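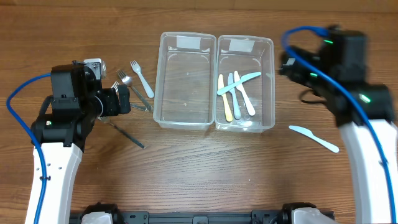 Cutlery sorting on the big table, knives going in the right-hand tub, forks still to do.

Progress report, Girkata Community Kitchen, equipment and sorting strand
For: Emiliano Cifuentes, Cistcombe Fund
Period: up to the end of August

Hi Emiliano,

You asked for something shorter than last time, so I'll try, though you know what I'm like once I get going on the kitchen!

The big news is that the cutlery is finally getting a proper system. When we wrote the application I think I described it as "a drawer," which was generous. It was one deep drawer with everything thrown in together, plastic and metal, pastel and plain, and every lunch started with somebody up to the elbow in it looking for a fork. We now have 269 pieces that are fit to use, after throwing out the cracked knives and anything with a missing tine (and there was a lot of that, mostly from the old picnic sets).

The clear tubs came out of your grant and I'm so pleased with them. I went back and forth over colored ones, but being able to see the knives from the side without lifting anything wins every time. They're a good length too, so a table knife lies down flat, and they sit snugly side by side with no gap for crumbs to get into. The rule is one kind per tub: knives with knives, forks with forks, and we don't care about color. We did try sorting by color in the spring. It looked lovely for one afternoon and then the blues and the turquoises started an argument that I don't want to go through again.

Metal forks are the one thing I haven't settled. A few came in with the donation from Keltumness and they're nicer to eat with, but the little ones do better with plastic. For now they go in with the other forks and we pick through. I may ask for a separate tub in the next round, so consider yourself warned.

Money. The tubs and the labels came in under what we'd budgeted, and the difference went on a second drying rack, which I cleared with you by phone. The shelf unit is still not up. Egger, our joiner, came to measure and found the wall behind the sink is out of true by a good bit, so he's making new brackets and hopes to fit it in 2 visits. Until then the tubs live at the end of the serving counter under a clean cloth. It works fine, it just means moving them every time we roll out dough.

Lunches are going well. We're running five a week now, up from three, and the setup before each one takes roughly 19 minutes when it used to eat up most of the hour. I'd love to say that's all down to the tubs, but we also moved the plates closer to the door, so call it a bit of both.

Still to do before the next report:
Shelf unit up and tubs moved onto it
Spoons sorted (they're in a bread bag, please don't ask)
Bigger lettering on the labels, several people have told me they can't read mine
A list inside the cupboard door showing how many of each we should have

One question from me. The grant letter says any leftover has to be spent on "storage," and I'd like to know if a lidded crate for carrying cutlery to the outdoor lunches counts. It stores things, it just also has a handle. If you say yes I'll order it with the brackets and save us a delivery charge.

Come by if you're over this way, lunch is at 12:30 and there's always enough. I'll send the receipts separately once I've found the one for the drying rack.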